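The Small Parts Drawer, Part 4

Every workshop has a drawer where things go because somebody once said "that'll come in handy." Ours is in Durncombe, it is grey, and it no longer closes. In August I decided to empty it, sort the contents and put up a gallery of the better bits, on the theory that publishing it would shame me into finishing. This is the fourth page. Draw your own conclusions about the shame.

Previous instalments covered the springs (all of them tangled, all of them now tangled in a nicer tin), the fuses, and a regrettable evening with the washers. For this one I've moved on to switches and what I can only call the remainder. The stock list says the drawer holds 2,857 items. The stock list was written by an optimist, in pencil, and the colour coding ran out of colours at 131.

House rules, same as before. If it has a known purpose, it goes in a labelled tub. If it has a suspected purpose, it goes in the Ketis cabinet with a question mark on a sticky note. If it has no purpose at all, it goes back in the drawer, where it will be happy among its own kind.

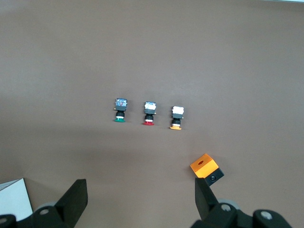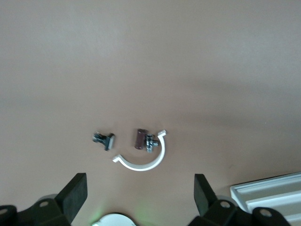

First picture: push buttons in green, red and orange-yellow, standing on their caps with the works in the air. Second picture: a small black and silver clip-like part, a dark little cylinder, a silver T-shaped fitting and a curved white bracket.

The buttons were the easy ones. They've gone to the Horrocks tub, which is labelled SWITCHES, GOOD in my best printing. There is also a tub labelled SWITCHES, OTHER, and we don't discuss the ratio. I'm fond of a proper mushroom button. You can hit one with the heel of your hand while holding a cup of tea in the other, and I've yet to meet a touch screen I'd trust under those conditions.

The second lot took up most of an afternoon. I have a soft spot for the white bracket, which has a pleasing curve and a tab at each end and looks as though it was terribly important to something. The silver fitting I'd keep for its looks alone. The dark cylinder might be a capacitor, or it might be a short bit of rod with ambitions. All of it now lives in the Ketis cabinet, under the fourth sticky note of the day.

Suggestions for the bracket are welcome at the usual address. So far I've been offered "curtain fitting," "part of a Kodetti fan" and "chuck it, mate," the last from a reader who has plainly never needed a curved white bracket at nine o'clock at night.

Next page: knobs. I've ordered 200 resealable bags and a new marker, and I've bought a second drawer in case it all goes well.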